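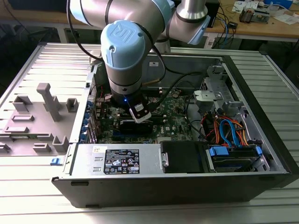 Home News Opinion Events Archive Contact

What an Open Day Should Show

Nathalie Bélanger

2021-07-06

The Farnberg center for equipment recovery opened its workshop to the public last month, and 34 visitors came through in the course of the afternoon. Most of them came to see the disassembly station, where a robot arm is being taught to take apart old office computers. I attended as a guest of the regional training council. I left with the view that publicly funded laboratories should hold more days of this kind and should resist the urge to make them smoother.

The demonstration was modest. A Dell desktop tower lay open on its side, with the side panel already off and set down next to it, and the arm reached into the case from above with a gripper and a small camera at the wrist. The staff from Diekmann, the engineering firm that supports the project, described the task in plain terms. The machine must find a part, decide how the part is held, and remove it without damaging what lies around it. The same job on another model may call for a different order of steps.

Several visitors remarked that a person with a screwdriver would be faster. The engineers agreed. In their own trials, they told us, a trained technician strips a tower in 5 minutes and the station needs 24. That figure was given without any softening, and it did more for the standing of the project than a polished film could have done.

It is easy to forget how untidy the inside of an ordinary computer is. Cables in several colors run to a hard drive in its bay. Latches and plastic rails hold things in place in ways that suited the people who put the machine together, and little thought seems to have been given to the people who would one day take it apart. A visitor who looks into such a case for a while will understand why this work is still done largely by hand, and why it is so often not done at all.

The Rekinitz recycling yard, which sends equipment to the center, shreds most of what it receives. Its manager spoke briefly and said that working drives and power supplies go into the shredder every week for want of hours to remove them. Public support for the Pedonano program should be judged against that loss. Comparing the arm with the best technician in the room sets the wrong test, as the yard cannot hire enough technicians at the wage it is able to pay.

I do have one criticism. Only two staff members were free to answer questions, and the discussion of jobs was left to the final minutes. Workers from the yard were present and deserved a fuller reply. The center plans a second open day in October, and I would ask that it begin with their questions.

Share 24 Comments 5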